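4.2 Wann ist eine Hose fertig gefaltet? Der Endzustandsprüfer in Limix
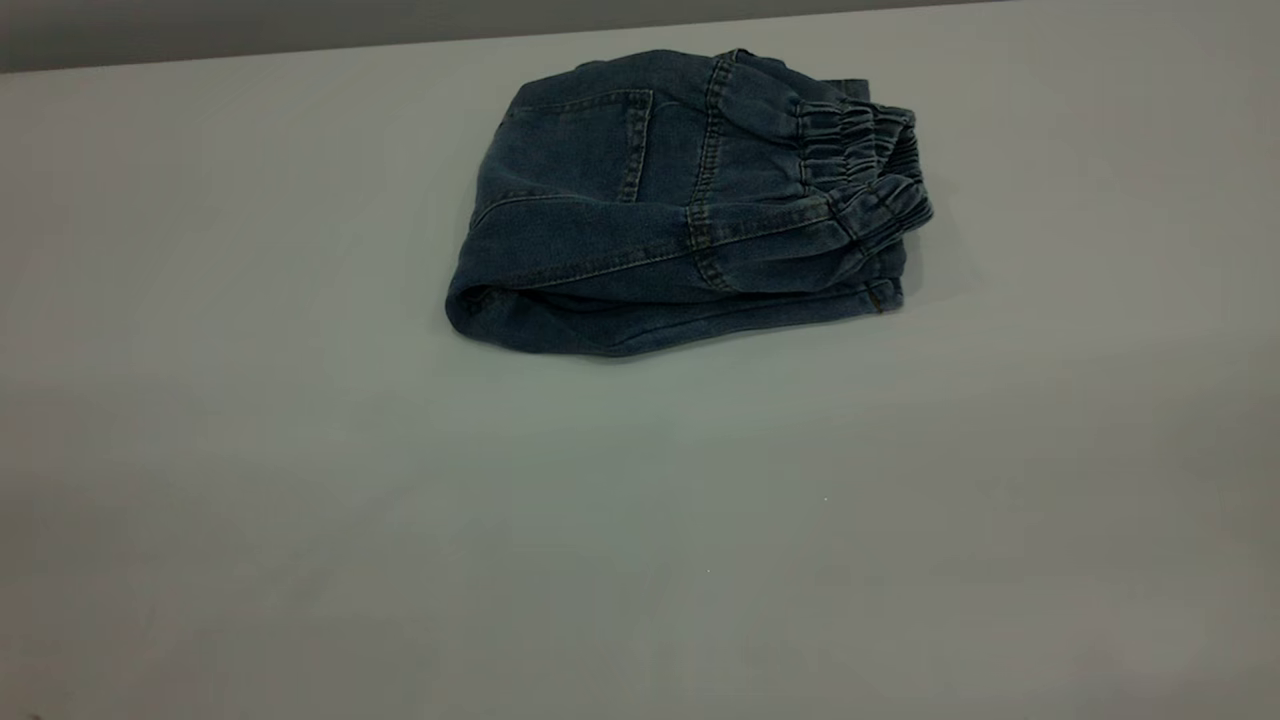

Abb. 3: Jeans mit gerafftem Gummibund, Ansicht der festen Kamera. Gesäßtasche oben links auf dem Bündel, Bund rechts.

Wie in 4.1 schon angedeutet, hat mich an der ganzen Faltstrecke nichts so lange aufgehalten wie die Frage, wann der Planer eigentlich aufhören darf. Greifpunkte finden, Bahn planen, Stoff umlegen, das alles hatten wir im Juli halbwegs beisammen, und dann saß ich da und schaute zu, wie Limix an einer Hose, die jeder Mensch in den Schrank gelegt hätte, noch einen vierten und fünften Faltschritt ansetzen wollte. Das Abbruchkriterium war schlicht zu streng (und an anderer Stelle zu lasch, dazu gleich mehr).

Die erste Fassung stammt noch aus der Handtuchzeit. Sie berechnet aus dem segmentierten Umriss das kleinste umschließende Rechteck, teilt die Stofffläche durch die Rechteckfläche und vergleicht mit einer Schwelle. Für Handtücher ist das wunderbar! Ein gefaltetes Handtuch ist nun einmal ein Rechteck, da gibt es wenig zu diskutieren. Bei Jeans wie der in Abb. 3 sieht man schnell, wo es klemmt: Der Bund rollt sich am rechten Ende nach außen und steht über die geraderen Kanten hinaus, die linke Seite ist rund, und an der Oberkante drücken sich Nähte und Stofflagen durch. Im Großen und Ganzen ist das ein Rechteck, etwa doppelt so breit wie hoch, aber der alte Quotient zieht für jede dieser Rundungen etwas ab, und am Ende bleibt ein Wert übrig, mit dem der Planer weiterfalten will.

Mein erster Reflex war natürlich, die Schwelle herunterzusetzen. Das habe ich auch gemacht, einen ganzen Nachmittag lang, und mir damit prompt das andere Problem eingefangen: Plötzlich galten auch Hosen als fertig, bei denen ein Bein nur halb umgeschlagen war. Oduor Magesa, der den Segmentierer Pidton betreut, meinte dazu nur, ich solle aufhören, aus einer einzigen Zahl zwei Fragen beantworten zu wollen. Recht hatte er.

Der jetzige Prüfer arbeitet deshalb in 2 Stufen. Stufe eins schaut weiterhin auf den Umriss, toleriert aber Rundungen an den Schmalseiten. Dazu zerlegen wir die Kontur in vier Abschnitte und passen nur an die beiden Längsseiten Geraden an; was an den Enden passiert, geht mit einem viel kleineren Gewicht ein. Ein übergerollter Bund kostet dann fast nichts mehr, ein seitlich herausragendes Hosenbein dagegen sehr viel, und genau so hatte ich mir das vorgestellt.

Stufe zwei schaut ins Innere, und hier wurde es für mich richtig spannend. Pidton liefert neben der Maske eine Kantenkarte, und in der sind bei Denim eine Menge Dinge enthalten, die mit Faltung überhaupt nichts zu tun haben. Die hellbraunen Ziernähte sind das beste Beispiel. Der Taschenumriss und die doppelt gesteppte Naht, die in Abb. 3 mitten über das Bündel nach unten läuft, geben in der Kantenkarte kräftigere Antworten als die lange Querfalte im unteren Drittel. Die Querfalte ist aber die Linie, die uns interessiert, weil dort Lage auf Lage liegt. Dazu kommt, dass ein Stück Naht ihr auch noch folgt, was dem Prüfer die Sache nicht gerade erleichtert. Die Raffung am Bund liefert obendrein ein ganzes Bündel eng stehender paralleler Linien, die unser alter Faltenzähler allesamt als Stofflagen verbucht hat. Nach seiner Rechnung lag da ein Stapel, in dem eine halbe Kollektion Platz gefunden hätte.

Wir trennen die Linien jetzt nach ihrem Querprofil. Eine Ziernaht ist ein schmaler heller Strich mit dunklem Stoff auf beiden Seiten. Eine Lagenkante hat eine helle Oberseite, auf die das Licht fällt, und darunter einen Schattensaum. Eine Raffung erkennt man an der Wiederholung, hell, dunkel, hell, dunkel, in kurzem Abstand. Josphat Rugemalira hat dafür einen kleinen Klassifikator geschrieben, der auf eindimensionalen Schnitten quer zur Linie arbeitet und so klein ist, dass er auf dem Steuerrechner nebenbei mitläuft. Trainiert ist er auf 500 von Hand markierten Schnitten, davon waren nach dem Aussortieren der doppelten und der unbrauchbaren noch 438 übrig. Das klingt nach wenig (ist es auch), aber die drei Profile unterscheiden sich so deutlich, dass wir damit erstaunlich weit gekommen sind.

Empfindlich bleibt das Verfahren beim Licht. Bei gedämpfter, kühler Beleuchtung wie in der Abbildung rutscht der Denim ins Schieferblaue, die Vertiefungen werden fast marineblau, und der Abstand zwischen Schattensaum und normaler Stofffarbe schrumpft. Auf dem Tisch selbst ist der Schatten unter dem Bündel weich und läuft nach außen aus. Die Maske hat ihn in der frühen Version gern mitgenommen, wodurch die Unterkante des Umrisses ein Stück nach unten wanderte. Seit Oduor den Farbton stärker gewichtet als die Helligkeit, ist das auf der hellgrauen Platte kein großes Thema mehr. Auf der dunklen Platte im Aufbau Fladevholm möchte ich das lieber noch nicht versprechen.

Ein Wort noch zu den Kleinigkeiten. Winzige helle Flecken auf der Platte, vermutlich Fusseln oder Staub, haben in der alten Pipeline gelegentlich eine eigene Komponente in der Maske bekommen, und das umschließende Rechteck wurde dann brav bis dorthin aufgezogen. Man sucht stundenlang einen Fehler im Planer und findet am Schluss einen Fussel! Wir behalten jetzt nur die größte zusammenhängende Komponente. Metallteile wie Nieten filtern wir dagegen nicht heraus, sie liegen innerhalb der Maske und stören die Linienprofile kaum.

Was der Prüfer ausdrücklich nicht leistet: Er sagt nichts darüber, ob innen sauber gefaltet ist. Aus einer Kameraansicht lässt sich die oberste Lage beurteilen, dazu die sichtbaren Kanten, mehr nicht. Ein zusammengeknülltes Hosenbein unter einer glatten Tasche würde er durchwinken, solange der Umriss stimmt. Okoth, unser Planungsmodul, führt deshalb die Folge der ausgeführten Faltschritte mit und gibt sie als Vorwissen an Stufe zwei weiter. Wie die beiden Werte verrechnet werden und warum wir uns gegen ein gelerntes Gewicht entschieden haben, steht in Abschnitt 4.3.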